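September, evening

Shoulder is gone again. I held the gripper from breakfast until the light went, with one break for soup and one for an argument with Jeferson about whether soup counts as a break. He thinks it should come off my hours. I think he should fold something for once.

Today was black cloth on a bed. Yesterday was also black cloth on a bed, but a different bed, in the other apartment on Flurkside, and Caroline says the difference matters enormously. The model has to learn that a bed is a bed no matter whose it is or what has been dumped on it. I said I had worked that out by the age of two. She said yes, and how many naps had it taken me.

The work itself is dull to explain. You hold the thing by its handle, you pretend your own hand doesn't exist, and you do the fold the way a patient idiot would do it. Close the fingers on the fabric, lift, carry it over, lay it down, open, back off. Then again. Pause too long and the episode is thrown out for hesitating. Go too fast and it is thrown out for blur. I have become a person who folds at one exact speed, and I caught myself doing it with the dish towel tonight.

The quota is 60 good episodes a day. I got 19 before noon and was insufferable about it. After noon the cloth decided it was a liquid.
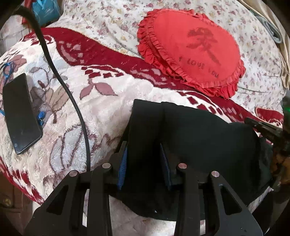
Black cloth, round whatever. The heart cushion loves me, or used to, the print is wearing off.

Caroline likes clutter, so the phone stays on the blanket, the cushions stay, the little blue plastic bits stay, and I am to work around them like a guest who has been told not to touch anything. Fine. But I have now spent two days beside those big mauve flowers and I could draw them from memory. I dreamed about the red border. In the dream it was asking for a retake.

Rosaura called at four from the Indness office to say that batch 330 had come back from review. They want the release "more deliberate." I asked her what a deliberate release looks like, and there was some paper shuffling, and then she read me the same sentence again, slower. So now when I open the fingers I try to look as though I mean it. There is no face on a gripper, so I do it with my own, alone in a bedroom, over a piece of cloth.

The good part came late. Jeferson showed me a clip of the arm at Ukunon running on last month's folds, the ones I made in August with the sore thumb. It reached out, took a corner of a cloth, and then did a tiny sideways wiggle before it lifted. That is my wiggle. I do it to check the grip and I had no idea I did it. Caroline wants it trained out. I asked for a copy of the clip and have watched it more than I plan to tell her.

Total so far is 565 episodes accepted. Today's count stopped short of quota and I don't want to write it down.

Iolanda Siqueira wants towels next. I have asked for a bed at a better height, and a chair, and was told the chair is under discussion. Heat pack, then sleep. Must remember to charge the spare battery and buy onions.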